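Feb 7, 2022
Shot tracking notebook, hoop end

Right, back at it after far too long away. The last proper entry in here is from November, when Mareike Seidel and I were still arguing over whether to put the sensor on the backboard or behind the rim (she won, it's behind the rim, and I've stopped sulking).

Did a full session on the Strobel hoop this morning. The plan was 1000 free throws logged, and I had to stop at 858 when my shoulder had a word with me. Still, that's loads more than we've ever had in one go! Sukell came down to rebound for the first half and then wandered off for a coffee, so the second half is slower, with big gaps between shots while I trotted after the ball. If you're looking at the timestamps and wondering, that's why.

The good news first: swishes are lovely and clean now. You get one little bump from the net and nothing else, and Plundusix picks them out without any fiddling. Rim-ins are mostly fine too. Airballs it ignores, as it should.

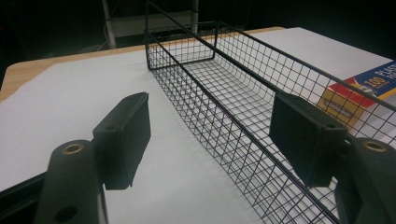 The bad news is the back-rim rattlers. Anything that hits the back iron, pops up and drops in gets counted twice, once for the clank and once for the net. I went through the log by hand over lunch and found 42 of them. I tried a longer dead time after the first hit, which cured the doubles but then swallowed quick put-backs, and the under-14s do an awful lot of those. So I've put it back to where it was for now. Mareike thinks we should look at how long the shaking lasts instead of how hard it is. Worth a go, and I do rather like the idea.

Also the clamp crept again. Only a bit, but the pencil mark on the bracket was showing by the end. Rubber strip next time, and do the bolts up properly, you lazy so-and-so.

Battery went from full to just over half, so a whole match day should be OK.

To do: ask the Omudum coach if we can have the far hoop for an evening, get somebody left-handed to shoot (all my misses go the same way), and copy today's log across before I forget. The file is session 2592, the one with the typo in the title.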